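A Morning at the Skeka Tea Packing House

In March I was invited to visit the small tea packing house of Skeka, which sells loose herbal and green blends in paper pouches. I have bought their ginger and fennel blend for several years, so I said yes the same day. We were 4 visitors and we met at the gate at half past eight.

Our guide was Rattana Tanasarn. She has worked in the blending room from the beginning and she speaks very quietly, so we all had to stand close. First we washed our hands and put on hair nets. 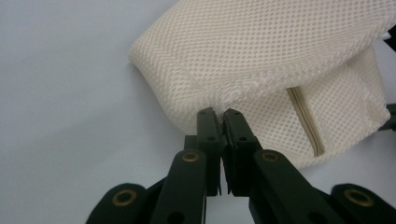
The blending room

The smell in this room is strong, mostly peppermint. Sakda Inthanon weighs each herb and writes the number in a book by hand. He told me the digestive blend needs three tries before the taste is right, as the fennel is different every season. They make roughly 200 pouches from one batch.

I asked if the tea really helps the stomach. Sakda answered that he drinks it after dinner because he likes it, and that he is not a doctor. I liked this answer very much.
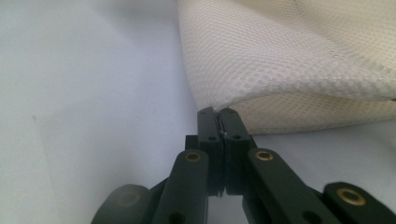

Cream mesh fabric with a fine open pattern.

Tasting came next, in a side room with a long bench. Anong Noiphan prepared 3 cups for each of us: a plain green, the ginger and fennel, and a new one called Jireš with lemon balm and chamomile. The green was a little bitter for me. The new one was soft and almost sweet, and I finished the cup. It will be sold from Trorkitgate, the shop by the bus station, in pouches of 148 grams.

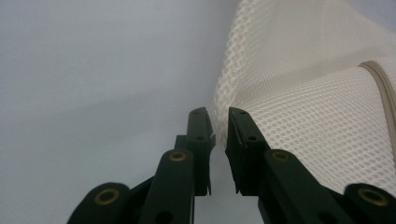 Loose tea needs more care at home than tea bags, and Anong gave us some advice for it. Keep the pouch closed and away from the stove. For brewing she prefers a wide strainer, so the leaves can open. If you make your own little bags for a big pot, leave a narrow gap when you bring the two sides together, like the one between the two dark green fingertips in the photo, and fill through it with a small spoon. Tie it only when the herbs can still move inside. I tried this at home with chamomile and it worked well, but I filled the first bag too much.

The visit is free and takes the whole morning. You should write to the office before you come, and wear closed shoes. The small shop at the exit takes only cash.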